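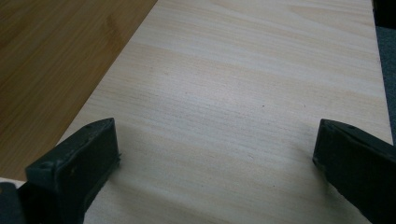
*Pale wooden board with fine horizontal grain, beside a darker wooden tabletop.*

# Wustetcombe Football Match Records

Match-level and event-level records for the Wustetcombe Regional Football League, covering league fixtures, cup ties and two-leg playoffs. The records are maintained by the Kollero archive office and are released for research, teaching and noncommercial reporting.

Version 4 replaces all earlier versions. Users who hold an earlier copy should read the section on changes before merging files.

## Summary

| Item | Value |
|---|---|
| Matches | 2,917 |
| Clubs | 78 |
| Matches with full event data | 929 |
| Competitions | 4 |
| File format | CSV, UTF-8 |
| Maintainer | Wulan Harahap, Kollero archive office |
| Last reviewed | 7th May |

## Contents

- `matches.csv` – one row per match, including matches that were abandoned or awarded.
- `events.csv` – goals, cards, substitutions and penalties for matches with full event data.
- `clubs.csv` – one row per club, with former names and the ground in current use.
- `ties.csv` – links between the two legs of a playoff or cup tie.
- `notes.txt` – corrections and open questions, by match number.

## Competitions covered

The **Wustetcombe League** supplies most of the rows. It is played as a single division in some seasons and as two regional groups in others. The column `group` is left blank for single-division seasons.

The **Mandagi Cup** is a knockout competition open to all member clubs. Early rounds are one match, with a replay if the score is level. From the quarterfinal onward, ties are played over two legs.

The **Tarkudby Shield** is contested by reserve sides. A reserve side carries the club code of its parent club, followed by `R`. Reserve sides are not counted as separate clubs in the summary table.

The **promotion playoffs** take place after the league season closes. They are recorded under their own competition code and do not contribute to league standings.

## Main fields in `matches.csv`

| Field | Type | Notes |
|---|---|---|
| `match_id` | integer | Permanent. Never reused after a deletion. |
| `season` | text | Season label as printed in the league handbook. |
| `comp` | text | `WL`, `MC`, `TS` or `PP`. |
| `home`, `away` | text | Club codes, matching `clubs.csv`. |
| `neutral` | boolean | True if neither club was playing at its own ground. |
| `hg`, `ag` | integer | Goals at the end of normal time. |
| `hg_et`, `ag_et` | integer | Goals scored in extra time only. Blank if none was played. |
| `pens` | text | Shootout score, home side first. |
| `attendance` | integer | Blank if not reported. Zero means closed to spectators. |
| `status` | text | `played`, `abandoned`, `awarded` or `void`. |
| `source` | text | `report`, `press` or `club`. |

## How the records were compiled

The primary source is the official match report filed by the referee. Where the report has been lost or is incomplete, the score has been taken from local newspapers or, failing that, from the records of the home club. The `source` field shows which of these applies. A score taken from a club record is accepted only if the visiting club does not dispute it.

Reports were entered by two members of the archive office working separately. The two versions were then compared, and any difference was settled by returning to the paper original. Event data were entered only for matches whose report lists both lineups in full.

Goal times follow the referee's report. Goals scored in added time are recorded as minute 45 or 90, with the extra minutes held in `added`. Many older reports give no added minutes, and in those rows `added` is blank.

## Two-leg ties

Each leg is a separate row in `matches.csv` with its own `match_id`. The file `ties.csv` gives the numbers of both legs, the aggregate score and the side that advanced.

Away goals were used to separate level ties in the Mandagi Cup until the rule was withdrawn by the league. The field `away_goals_rule` in `ties.csv` shows whether it was in force. Users who compute the winner from the scores alone will obtain wrong results for a number of older ties and should rely on the `advanced` field.

## Known limitations

1. Attendance figures are the figures announced by the home club. They were not checked against ticket sales and are often rounded.
2. Full event data are more common in recent seasons and at larger grounds. Rates of cards or penalties should not be compared across seasons without allowing for this.
3. Assists are not recorded. The referee's report has no place for them.
4. Own goals are credited to the side that benefited. The player named is the one who put the ball into the net.
5. Points deductions are not included. League tables rebuilt from `matches.csv` may therefore differ from the published tables.
6. Several clubs have merged or changed names. The club code follows the legal successor, and the earlier name is given in `clubs.csv`.

## Personal information

Player names appear in `events.csv` for senior matches only. In Tarkudby Shield matches, players are identified by shirt number, as many were under eighteen at the time. Referees are identified by a number throughout. Requests to have a name removed are handled by the archive office and take effect at the next release.

## Changes in version 4

- Replays in the Mandagi Cup now have their own rows. They were previously merged with the original match.
- `neutral` has been added.
- Extra-time goals have been separated from normal-time goals.
- Duplicate playoff entries have been deleted. The numbers withdrawn are listed in `notes.txt`.
- Club codes are now four characters long – reserve sides have five.

## Corrections

Corrections are welcome and should state the `match_id`, the field, the proposed value and the source. A scan or a clear copy of the source should be attached where possible. Corrections received before the end of July will be considered for the next release.

## Terms of use

The records may be copied and adapted for noncommercial purposes, provided that the source is credited. Use in betting products is not permitted. Suggested credit line:

> Wustetcombe Football Match Records, version 4. Kollero archive office.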